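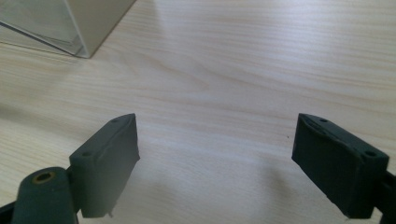

Wir sind eine Sprachschule, und wir misstrauen den meisten Sprachschulen. Das klingt undankbar, schließlich leben wir von derselben Branche. Aber wer einmal »fließend in 22 Tagen« auf einem Plakat gelesen und danach im Unterricht gesessen hat, versteht vielleicht, was wir meinen.

Die Sprachschule Haleo unterrichtet Thai und Vietnamesisch, sonst nichts. Gegründet hat sie Rattana Sombatkul, die vorher in Pulloston Firmenkurse gab und dort Zertifikate unterschreiben musste, an die sie selbst nicht glaubte. Ein Zertifikat über die Stufe B1 bekommt man bei uns deshalb nur nach einer Prüfung, und durch die fallen Leute durch. Das Kursgeld gibt es in dem Fall nicht zurück.

## Was wir von Methoden halten

Wenig. In den letzten Jahren wurden uns Lernen im Schlaf, Lernen durch Gesang und eine App mit einem Papagei angeboten. Die App haben wir immerhin ausprobiert. Sie konnte die fünf Töne des Thailändischen nicht auseinanderhalten, lobte aber jeden Versuch.

Unterrichtet wird bei uns mit Lehrbuch, Tafel und sehr viel Wiederholung. Die Thai-Schrift kommt ab der ersten Stunde dran, auch wenn Interessenten am Telefon regelmäßig fragen, ob es nicht ohne geht. Für zwei Wochen Urlaub geht es ohne. Dafür braucht man dann aber auch keinen Kurs bei uns.
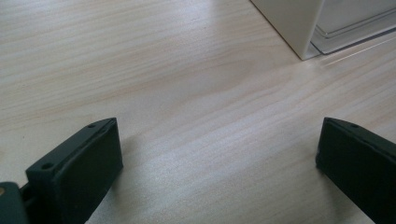 *Prascombe, Freitag, 20. September*

Zum neuen Kursjahr haben wir diese Seite überarbeitet. In der alten Fassung stand, wir seien »eine große Familie«. Wir sind zwei Festangestellte und wechselnde Honorarkräfte, die sich ordentlich vertragen. Gestrichen haben wir auch die Zahl der »zufriedenen Absolventen«. Angemeldet waren bisher über 200 Personen; wie zufrieden sie sind, wissen wir nur von denen, die sich gemeldet haben.

Neu ist der Abendkurs Vietnamesisch für Fortgeschrittene. Ob er sich hält, entscheidet sich im Dezember. Bei zu wenigen Anmeldungen wird er eingestellt, und das schreiben wir dann auch hier hin.

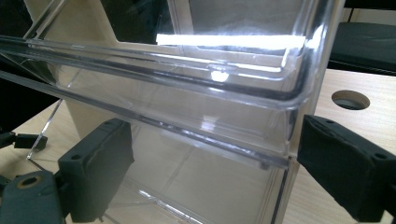
## Probestunde und Kontakt

Die Probestunde kostet etwas, weil die Lehrkraft dafür bezahlt wird. Anmelden kann man sich telefonisch oder im Büro, dienstags und donnerstags am Nachmittag. Einen Rabatt für Schnellentschlossene haben wir nicht.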